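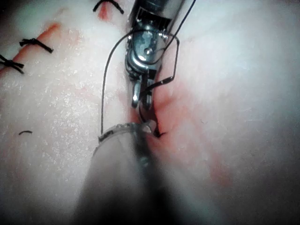
Needle driver and black suture thread, close up

How to put on a climate panel in your own town

2025-05-22

I've now organised two public evenings on climate and flooding here in Dollgate, and I keep getting emails asking how it's done, so I'm finally writing the whole thing down (long overdue, sorry to everyone I sent three rushed lines to). You don't need to be a scientist and you don't need an institution behind you. You do need a decent question, a room and more patience with email than I had when I started!

Start with a question people can answer

"Climate change and our future" is a lecture title. People will nod at the poster and stay at home. Our first evening was called "Should the Pukura sea wall be raised or moved?" and we filled the place, because everybody in town walks along that wall and half of them already had an opinion. So spend a good while on the wording. Say it out loud to someone at a bus stop, more or less, and see whether they start talking. If they say "oh, interesting" and look at their phone, go home and have another go.

Keep it to a single question too. I once tried to squeeze in the bus routes and the solar farm as well, and the evening went all over the shop.

Choose the speakers

Three plus a chair is plenty. Four is the absolute limit and you'll regret the fourth. I look for one person who knows the science, one who has to make or live with the decision, and one whose job brings them up against it in some sideways fashion. For the sea wall we had Ingvild Wallin on tides and sediment, Bendik Lindqvist who farms the low fields, and Åsmund Torvik, who used to write about planning for a paper over in Zurkville and remembered every promise anyone had made since the last big flood.

Write to them one at a time, starting with the one you want most. Give the question, the date, how long they'll speak for and who else you're asking. Don't be coy about money either. If you can pay, say how much in the first email, and if you can't, say that and offer the train fare. I've never had anyone take offence at being told plainly. 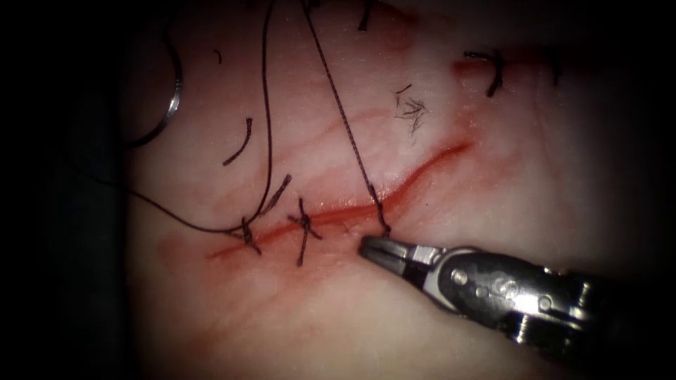

Kirstin Dunbar wrote to me about an earlier version of these notes to say I'd skipped the awkward bit, namely what you do when someone wants to come along and argue that none of it is happening. In her view you should leave them off the platform, let them ask a question from the floor like anyone else, and decide this before the posters go up so it doesn't turn into a row on the night. I agree with her. A panel about a sea wall has quite enough real disagreement in it already (cost, farmland, who gets wet first), and if you spend the evening on whether the tide gauge is lying you'll never get to any of that.

She also reminded me to tell all the speakers who's paying for the event, if anybody is. We'd had a small sum from Engström, the builders' merchant, towards the hall, and they do sell the sort of thing you'd build a sea wall from. We put it on the leaflet and read it out at the start. One person asked about it, we answered, and on we went.

Find the room

Look for somewhere people already go. We used the old reading room behind the library, which has 44 seats and a terrible kettle. A small room that's full feels like an event. A big one half empty feels like a funeral, even with exactly the same people in it.

Things to check when you visit: step-free way in, whether the microphone reaches the back row, where the light switches are (do find these), and whether there's something noisy next door. Our second evening shared a wall with a tap dancing class, and Ingvild's bit on storm surges had a very jolly beat to it.

Ask for the full price in writing. Our hall was quoted at one rate and billed at another once heating and the late lock-up had gone on, and the two evenings came to £595 all in, leaflets and train fares included.

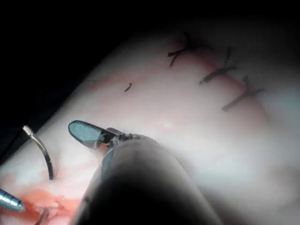
While you're sorting the booking, ask for the room half an hour earlier than you think you need it. You'll want the chairs in a shallow curve, the speakers on the same level as everyone else if the room allows it, and a bit of time for the projector to refuse to talk to the laptop.

Plan the running order

Two hours is the most anyone can take, with a break in the middle. Mine goes like this:

Welcome and the question read aloud, very short.
Each speaker talks for 7 minutes, timed, with a card held up at the end.
The speakers put one question each to one another.
Tea.
Questions from the floor until the finish.

Be strict on the timing. I'm hopeless at it myself, which is why Bendik Eide chairs ours now. He's lovely, and he'll stop a professor in the middle of a word.

For the floor questions I hand out slips of paper at the break as well as passing the microphone round. You get much better questions on paper from people who'd never dream of standing up, and the chair can group the ones that overlap.

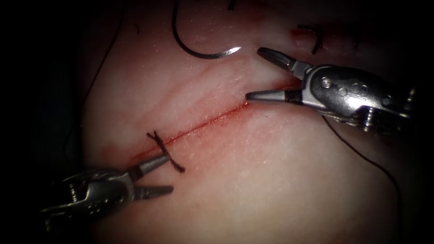 Slides are where I've seen good speakers lose a room, so ask to see them a week before. One chart per speaker is my rule, and that chart should have one thing on it that the eye goes to. Look how your eye goes straight to the thin red cut climbing from lower left to upper right across all that pale tissue. Nobody has to tell you where to look. Now think of the usual flood chart with its nine coloured lines and a key in tiny print! Ask your speaker which line matters, make that one red and turn the rest a pale grey. Ingvild grumbled when I suggested it and then did it beautifully.

Afterwards

Write up what was said within the week, a page at most, and send it to the speakers before you put it anywhere public. Then send it to whoever makes the decision. Our sea wall notes went to the council with all the paper slips typed out underneath, spelling tidied and nothing else changed.

Collect email addresses on the way out, on a sheet that says what you'll use them for. Ours is only for the next event, planned for September, on whether the allotments should move up the hill. I've still to find a third speaker for that one, so if you know about soil and can get to Dollgate, please write.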